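Updated 28/08/2022

## How to store bent plastic tubes before you join them

In May I moved my small workshop to Hawthorne, and many plastic tubes arrived there in a bad state. Some had dust inside, some had scratches on the ends. Now I follow the same steps each time, and the fitting goes much easier.

1. Clear a table and wipe the top with a damp cloth. Let it dry.
2. Lay the tubes down flat, with a little space between them.
3. Look in both ends against the light. Push a soft rag through if there is dust.
4. Feel each end with your finger. If the edge is rough, sand it lightly with fine paper.

A bent tube rolls less than a straight one, but it can still swing around when you touch it, so I keep mine away from the edge of the table. 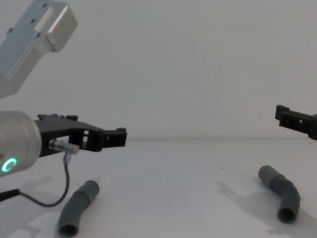

Then write the length on a piece of masking tape and put it near the bend. I measure along the outside of the curve. My last two pieces for the Rindow drain were 246 mm and 326 mm, and without tape I would surely mix them up.

For keeping them, use a long box with a lid. Put the heavier tubes at the bottom and do not press the bends together. Glue stays in another box, with its cap closed well.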